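Breakfast at Cadirdale

My first job at Cadirdale was toast. I'd told my mother I was going into automation, and she'd pictured me in a hard hat next to something that builds trucks, so I didn't rush to update her.

The company was called Foroneo and it wanted to sell you a kitchen helper. The helper was called Worku. It had two arms, three-fingered hands, and a chore list taped up by the door with 32 things on it that Worku would be able to do in a regular person's home by December. Toast was first because somebody upstairs thought it was the easy one (somebody upstairs had never tried to explain a toaster to a pair of hands).
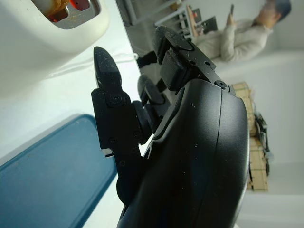
The hand, the toaster glowing, and the only one of us with a free minute.

I logged attempts. That was the whole job. Bread in, lever down, bread out, plate. I sat on a stool with a clipboard and wrote P for pass and F for fail and sometimes a little note, like "squeezed" or "bread now on floor." By my second week I was on attempt 469 and I'd started talking to Worku the way you talk to a cat. Come on, buddy. Other way up. There you go!

And it did get better, that's the thing I kept trying to say at dinner parties. It would have a lovely morning, nine or ten in a row, slice after slice, and I'd be grinning like a parent at a recital. Then we'd switch from white bread to rye, which is a tiny bit narrower, and it would go completely to pieces.
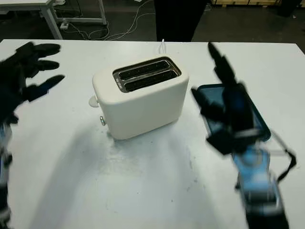 My sister wanted to know why anybody would need help with toast in the first place. She said she'd pay good money for a machine that folded fitted sheets, and that until one came along she didn't want to hear another word about robots at the table. I said sheets were number 27 on the list. She said to call her when we got there, and passed me the potatoes.

I thought about that a lot on the bus. The trouble with chores is they're only easy because you've been doing them since you were six. I make toast with my eyes closed, one sock on, looking for my keys. I've never once decided how hard to hold a slice of bread. Worku had to decide every single time, and on attempt 1038 it decided wrong and I ate the evidence with jam.

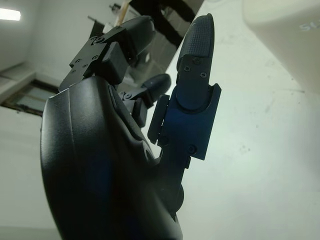 Dresow, the other outfit in our building, went under that winter. They'd been doing shop floors, putting boxes on shelves, and I'd always figured they had it easier than we did. Boxes don't crumble. I went down to look at their empty unit on my lunch break and came back feeling a bit sick, and I stood there under the ceiling light staring up at Worku's fingers. One of the tips has a fine little diamond grid on it, for grip, like the handle of a good screwdriver. Somebody had sat and worked out that grid. I found that cheering, I don't know why.

We carried on. Attempt 2759 was two slices of rye, both up, both on the plate, a little darker than I like. I wrote P. I looked at the list by the door, and number two was butter.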